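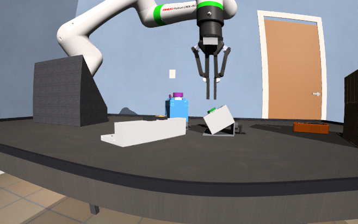
Robot arm joins the packing bench at Trarncombe, and the Thursday crew have opinions

I went over to the Prirham unit in May expecting a lot of grumbling, and I got a bit of that, but mostly I got people wanting to show me the simulation on the office computer. The white arm is a FANUC CRX-5i (the name is printed along it in red and black, you can't miss it between the green bands) and for now the packers have been getting to know it on screen, with a black two-finger gripper hanging over a table and a grey box with a green button or cap on it tilted in a stand underneath.

The plan is for one arm to take over the dullest job on the bench, picking up small parts and putting them in the same spot again and again. Trarncombe's packers handle 386 orders on a normal shift, and the part everyone moans about is the reaching. One woman who has been there longer than the kettle told me her shoulder could do with the rest! She won't be going anywhere, either. All 56 people on the shop floor keep their jobs and their hours, the firm says, and that's been put in writing and pinned up by the clocking-in machine.

What does change is who does what. Four of the packers have signed up to learn how to set the arm going, move its stopping points and clear it when it gets stuck, and they'll get a bit more in their pay for it. The training is being run by Gomisis, mostly in the simulation first, so a mistake costs a few minutes and a red face. I had a go myself and drove the fingers straight into the table.

Not everybody's keen. A couple of the late shift told me they like the bench as it is, with the radio on and somebody to talk to across it, and they worry about ending up minding a machine all evening. Fair enough, I'd miss the chat too. The bench layout is still being argued over, and there's a meeting on Thursday at the end of the early shift for anyone who wants a say.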